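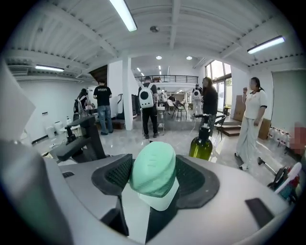

Slide 1: Visitors downstairs, mezzanine at the back. Open day, Drindia hall.

Print this page
E-mail this page

Right, hello everyone, thanks for coming back after the tea. My name's on the programme so I'll skip that bit. I'm going to talk about what happened when we opened the doors at Fistville and let people wander in among the grippers.

(Wait for the door to shut. Check they can hear at the back.)

We'd printed 50 programmes and I thought that was optimistic. Then 187 people signed up! So we let them in by small groups, and that is the first thing I'd tell anybody planning one of these – small groups, and leave them alone for a few minutes. People like to drift. They stand by the counter with their backs to you, they have a look at the kit, they chat, and then they come and ask the question they wanted to ask all along.

The question was nearly always "can I hold it?" and the answer was yes. The Nerner is a hand-held gripper, so you do the job yourself and the recording goes off to teach an arm later. I had a whole speech ready about that. Zsófia Jakab told me to drop it and put the thing in their hands first, and she was right, annoyingly. Once somebody has tried to pick up a bottle with it they understand more than my speech would have given them.

(Pass the spare gripper round now. Front row first. Ask for it back!)

A few things I noticed, in no order. Tall people hold it too high. Children are brilliant at it. One chap spent his entire slot on the same cup and went away delighted. And everybody, me included, leans in with their head when the fingers won't go where they want, as if that helps.

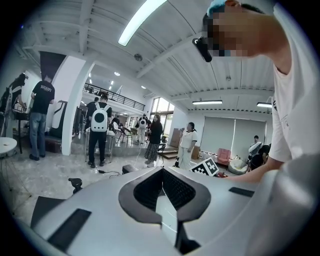

DEMONSTRATIONS AND MARKERS

So, markers. You know these, the black and white square patterns. I got asked about them more than anything else on the day, more than the price even. My short answer is that they give the camera something it can find easily, so we can work out where the gripper is. My long answer lost two people to the biscuits.

What I'd do differently: put the board out before the group arrives, and let them watch you tilt it and move it. We timed the Tô demo at 7 minutes and it ran over every time, because people wanted to have a go with the board as well. Fine by me, but the next group was waiting on the stairs.

(If running late, skip to the numbers.)

Numbers, quickly. We came away with 530 recordings made by visitors. Plenty are a bit wobbly, and I'm rather fond of the wobbly ones – a beginner gets stuck in ways that none of us do any more. We're sorting through them now and I'd like to have something to show by January.

Two asks before I sit down. If you've run an open day yourself, come and tell me how you handled the queue. And if you've got a big room with decent daylight and you'd lend it to us, please, please find me at lunch.

(Questions. Get the gripper back.)

28 November 2022

Print this page
E-mail this page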